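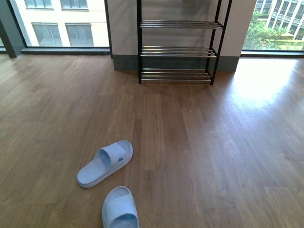
Blue slides on the wood floor.

Fight night stream keeps dropping right before the main event (Rirkden app on Plonum stick)

Status: open, waiting on customer
Category: Live events / Playback

Hi folks, me again. I bought the Oddsson vs. Skarkby card on pay-per-view in May and I've been fighting with this thing ever since, so I figured I'd put it all in one ticket instead of sending you little bits through the chat window.

The prelims play fine. I mean really fine, nice sharp picture, the commentary matches the punches, no complaints at all! Then the main card starts and the app kicks me back to the menu with "This event is not available on your plan." I paid for it. The receipt is in my email and the purchase shows up under My Events with a little green check next to it. If I click Watch again I get the walkouts for maybe a minute, then the same message. I missed the whole first round of the title fight that way and had to hear about the knockdown from my brother, over text, in capital letters.

What I tried that night, in order: closed the app and opened it again, signed out and back in, pulled the plug on the stick and waited 30 seconds, then tried my phone. The phone worked. Same account, same wifi. So I watched a championship bout on a screen the size of a candy bar while a perfectly good TV sat there showing your logo. 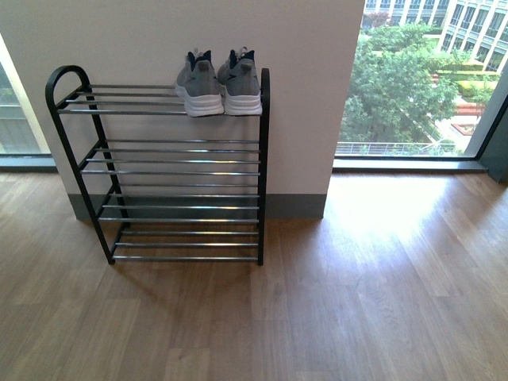
Shoe rack with gray sneakers on the top tier.

Update 1

Thanks for the quick answer. You asked for the app version and whether I had other devices signed in. The version screen just says 4.77, I hope that's the one you mean. As for devices, I found 3 in the list: the TV stick, my phone, and a tablet I gave away ages ago. I removed the tablet. I also cleared the cache like you said (it was hiding under Storage, not under Settings where your help page says it is, might want to fix that).

Tried the replay of the card afterward. Prelims good, main card kicked me out again. Same message, same spot, right as the ring announcer gets going.
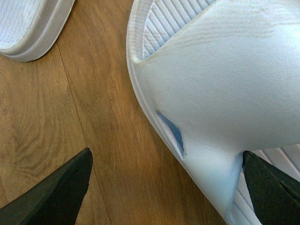 White slides on the same kind of flooring.

Update 2

Okay, some progress! I uninstalled the app completely, restarted the stick, and put the app back on. Now the replay runs through the walkouts, the introductions and all of the first round. It stops in the break before the second. The message is different this time too, it says "Session expired, please sign in," and after I sign in it puts me back at the very start of the prelims. No way to jump ahead except holding the arrow button down through four undercard fights. My thumb is tired.

I also plugged the stick into the TV in the bedroom to see if it was the TV. Same thing there. I haven't tried a network cable, the stick doesn't have a port for one.

Two questions while you look into it. Is the main card sold as a separate event from the prelims on your end? It sure acts like it. And does my replay window keep running while this ticket is open? I'd like to see the whole fight before it disappears on me.

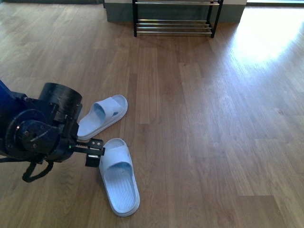 Live events / Billing and replay access

Moving my last reply over here because the agent said billing has to look at it too. I did what was asked: signed out everywhere from the website, changed my password, signed in on the stick only, and left the phone off the account. The replay got to round 4 before it quit. No error message at all, just the spinning circle, and I let it spin while I made a sandwich.

I don't want a refund if this can be fixed, I just want to watch the fight on my TV (and I'm planning to buy the rematch if they ever book it). If it can't be fixed, then yes, please refund the main card or give me credit toward the next one. I've attached the receipt again and the error text from all my tries. Evenings after 7 are best if someone wants to walk me through anything live, I'll have the stick plugged in and the app open.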